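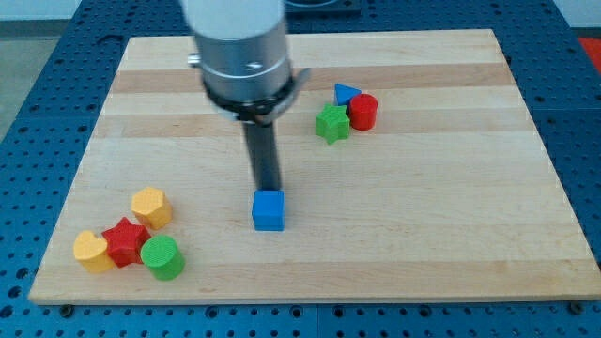 Einen Roboterarbeitsplatz richtig planen: So bleibt am Ende noch Geld für den Greifer

Von Ohemaa Amegashie, Juni
Lesezeit: 4 Minuten

Wer zum ersten Mal einen Roboterarm anschafft, vergleicht wochenlang Arme. Reichweite, Traglast, Wiederholgenauigkeit, alles in einer schönen Tabelle. Dann wird bestellt, der Karton kommt an, und es fehlt ein Tisch, auf dem man das Ding festschrauben kann. Genau so ging es uns bei Harkwood beim ersten Platz, und ich erzähle es trotzdem gern, denn beim zweiten hat die Planung richtig Spaß gemacht!

Schritt 1: Die Aufgabe aufschreiben

Fangt mit einem einzigen Satz an. Unserer lautete: »Kleine gedruckte Formteile auf einem Brett greifen, umsetzen und nach Farbe oder Form ablegen.« Mehr war es nicht, und trotzdem stand damit schon fast alles fest, was später in die Bestellung kam. Würfel, Zylinder, Sterne und Herzen wiegen fast nichts. Die große Traglastklasse konnten wir sofort streichen.

Notiert auch, was der Platz im ersten Jahr nicht können muss. Bei uns war das alles mit Schrauben und alles über Kopf.

Schritt 2: Den Tisch zuerst

Der Tisch kommt vor dem Arm. Ich weiß, das klingt langweilig, aber eine Lochrasterplatte ist das Beste, was ihr euch gönnen könnt (unsere ist blau, und ich freue mich jeden Morgen darüber). Alles lässt sich versetzen und an derselben Stelle wieder anschrauben. Fragt beim Händler nach Lochabstand und Gewinde und lasst euch beides schriftlich geben. Wir hatten für die Platte 500 Euro eingeplant und 519 bezahlt, mit Lieferung bis an die Tür.

Darauf gehört eine Arbeitsfläche, die etwas abbekommen darf. Ein helles Holzbrett aus Streifen reicht völlig. Bolzen an der vorderen Kante, fertig. Farbige Teile heben sich gut davon ab, und wenn ein Finger mal zu tief fährt, hat man eine Delle im Holz und keinen Schaden an der Platte.

Schritt 3: Greifer und Finger getrennt rechnen

Der Greifer ist im Angebot oft eine eigene Position, die Finger manchmal noch eine. Lest also genau. Lange, schmale Finger kommen gut zwischen dicht liegende Teile. Wenn Stern und Zylinder sich berühren, ist ein breiter Finger sofort im Weg. Kurze Finger sind dafür steifer. Bestellt mindestens ein Ersatzpaar mit, bei uns lag der Satz bei 200 Euro.

Klärt außerdem den Flansch. Zwischen Handgelenk und Greifer sitzt fast immer noch irgendein Adapter oder eine Schelle, und die kostet Geld und Bauhöhe. Mein Kollege Sekar Krishnan zeichnet das vorher im Maßstab auf Millimeterpapier, vom Flansch bis zur Fingerspitze. Beim Angebot von Plamik fiel ihm so auf, dass der Arm über dem Brett kaum noch Hub gehabt hätte.

Schritt 4: Testteile selbst drucken

Hier lässt sich wunderbar sparen. Gedruckte Klötze in Blau, Rot, Grün und Gelborange kosten ein bisschen Filament und einen Nachmittag. Nehmt unterschiedliche Formen: Ein Würfel ist dankbar, ein liegendes Herz überhaupt nicht. Legt die Teile mal einzeln hin und mal eng in Gruppen, dann merkt ihr schnell, ob eure Finger zur Aufgabe passen. Die feinen Druckrillen dürfen bleiben.

Schritt 5: Angebote vergleichbar machen

Schickt allen Anbietern denselben Text und bittet um diese Positionen einzeln:

- Arm mit Steuerung
- Greifer, Finger, Adapter
- Kabel in der benötigten Länge
- Einweisung vor Ort
- Versand und Verpackung

Bei uns haben Plamik, Akolgo und Seltano angeboten. Akolgo war auf den ersten Blick am günstigsten, nur fehlten die Kabel, und die kamen mit 303 Euro obendrauf. Bestellt haben wir schließlich bei Seltano, dort war die Einweisung enthalten.

Schritt 6: Puffer einplanen

Legt einen Betrag für Kleinkram zurück: Bolzen, Klemmen, Kabelbinder, eine ordentliche Steckdosenleiste. Wir haben dafür einen eigenen Posten, über den niemand mehr diskutiert. Und plant Zeit ein, in der ihr nur ausprobiert! Beim ersten Durchlauf mit den eigenen Klötzen standen wir alle um den Tisch.

Zuletzt aktualisiert: Juni, Preise in Schritt 2 und 5 ergänzt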